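Household Machines and the Small Tasks: An Assessment

The question of whether a machine can take over ordinary chores is put to this author more often than any other. It deserves a measured reply. Progress in the past several years has been considerable, and it has also been uneven. A task that looks demanding to a visitor may be well within reach, while one that a child performs without thought may remain unreliable.

In May I was invited to spend two days at the Hadgu workshop, where Piyumi Selvanayagam and Obsa Tefera study kitchen and packing work. Their program is modest in size. It maintains a written list of 50 chores, drawn from homes and from small shop floors, and each chore is graded according to how much human help the machine requires. Four of them currently carry the highest grade, meaning that no person needs to step in. All four involve moving rigid items from one known place to another.

Condiments belong to a harder group. To season a dish, a machine must find the bottle, close on it firmly enough to lift it, tilt it by the correct amount, and stop the flow at the correct moment. Glass is troublesome for cameras, since it shines and lets light through. A dark liquid inside it makes the level difficult to judge. Lids present a separate problem, and Ms. Selvanayagam regards them as the most neglected subject in her field.

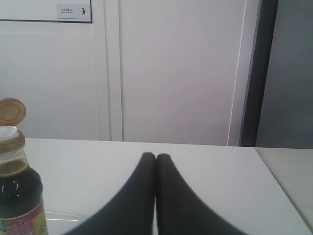
The gripper at the white table, with the sauce bottle at left and its flip-top cap open.

A person holding such a bottle feels the weight shift as it empties and corrects the wrist accordingly. The machine must estimate the same thing from far less information. Mr. Tefera's records cover 411 pouring attempts, and he was candid that the results depend heavily on how full the bottle is at the start. He declined to give me a single success rate, and I believe he was right to do so — a single figure would conceal more than it told.

Vratislav Zeman, who manages a packing floor at Zireler, takes a stricter view. In his judgment a machine that needs watching has saved no labor. I do not fully share this position. A machine that clears a counter slowly overnight may be of real use to a household, even if no factory would accept its pace.

My own conclusion is a cautious one. Carrying and sorting are close to ready for limited use. Pouring, wiping and folding are not, and buyers should ask to see those tasks performed in an unfamiliar kitchen before signing any agreement. I intend to return to Hadgu when the next round of grading is complete, and will report on the lids in particular.

Recent posts
Floor Cleaning at Clinetti: Notes on a Long Trial
A Reply to Gebremedhin Habte on Dishwashers
What the Plirkov Warranty Covers
Folding Towels, Reconsidered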